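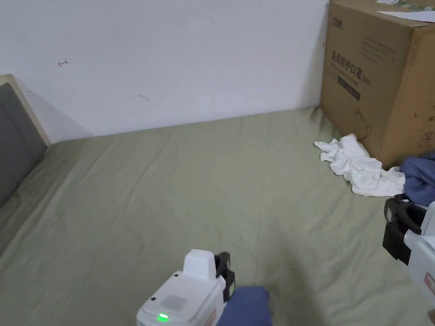 Reading time: 12 minutes (2340 words)

Chapter 2
Bedrooms: Beds, Linen and Working Space

In the last chapter we looked at how a household decides which rooms to deal with first. The bedroom usually comes near the top of the list. It is used every day, it holds most of a person's clothes, and the largest thing in it is a flat surface at a handy height. People fold on the bed, sort on the bed and pack on the bed. Much of this chapter is about doing those jobs without spoiling the bed for sleeping in.

By the end of the chapter you should be able to fit a bottom sheet to a mattress that stands against a wall, sort a mixed pile of clothing and linen, and choose a suitable box for storing it.

2.1 The bed as a work surface

A fitted sheet stretched over a mattress gives a clean, level area much larger than most tables. A plain colour is useful. Against a sage-green sheet, a white towel or T-shirt and something blue are both easy to pick out, even when they are lying in a heap. Small white things such as socks are easily lost on a white sheet.

Before starting, take off the pillows and the top covers and put them on a chair. Smooth the sheet from the middle outwards. A few creases near the wall do not matter for sorting, but the sheet should be tucked in along the far edge so that it does not ride up as things are dragged across it.

Boxes are a separate question. Cardboard picks up dust from floors and vans, and the underside is the dirtiest part. Thitima Khunthong, who taught household management at the Sukprasert training centre, had her students wipe the base of every carton or lay an old pillowcase beneath it. Many people simply stand the box on the sheet and change the sheet afterwards — this is acceptable if washing day is near.

2.2 Reused cartons

Strong corrugated boxes are often kept after their first contents have gone. A carton printed 医用防护口罩 (medical protective masks) may end up in a bedroom, like any other box of a useful size. The printing describes what the box was made to carry. It is no guide to what is in it now, so a reused box needs a label of its own.

Write the label before the box is closed. Give the room, the kind of contents and the season, for example "Back bedroom, summer tops, open in May". A loose sheet of paper on top will do while you are working, but it should be taped down before the box is moved. If the carton already carries a printed number, do not use that number in your own list.

2.3 Walls and headboards

A bed pushed close to a wall saves floor space, and the wall suffers for it. Pale paint shows every mark. Small red scribbles and short grey streaks are typical of what is found above mattress height. Try a soft damp cloth first, then a little washing-up liquid, and dry the patch afterwards. Ink may need repainting.

Upholstered headboard panels should be brushed or vacuumed once a month. Wipe the wooden surround separately with a cloth that is almost dry.

Activity

Strip and remake one bed at home, and note how long each stage takes. Then sort one heap of clothing on it into things to wash, things to fold and things to store. Compare your notes with those of Hsiu-ying Yu in section 2.4, who did the same work in a much smaller room.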